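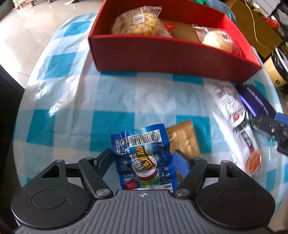
Snack packet between the jaws, red box behind

marijke_g
Grasp width question. I'm training a small policy on hand-held gripper demos of packing food into a box. 909 demos so far, and it's fine on boxes but dithers on crinkly packets: closes, opens a bit, closes again. I suspect the shiny tablecloth is upsetting the pose tracking. Anyone had this on the Halar stack?

bdierckx
I'd not blame the cloth. Checks give you loads of corners to track! Plot the width labels first. Mine were two frames behind the pose and it looked just like that.

fiorella
Disagree with Bart, sorry. Repeating checks are horrid for matching, and glare slides about as you move. I threw out 47 demos for pose jumps on a cloth like that.

marijke_g
Right, plotted both. Poses look smooth apart from a few jumps (so Fiorella gets half a point), but the width lags by 2 frames nearly everywhere. Grr.
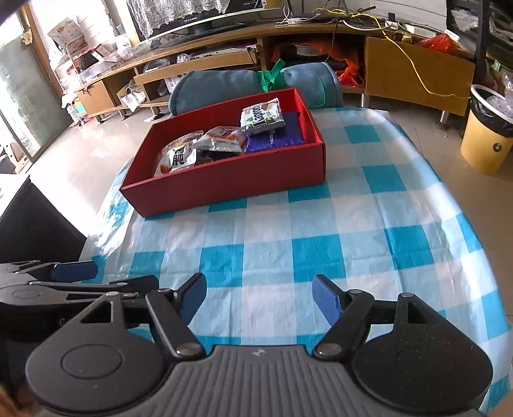 I've shifted the labels and I'm retraining overnight, 2,000 steps to start with. Still not sure how to treat the two-gripper demos – one clock for both, or a separate offset each?

bdierckx
Separate. Always separate.

fiorella
One clock, fix it in the recorder. And do mask the glare, please :)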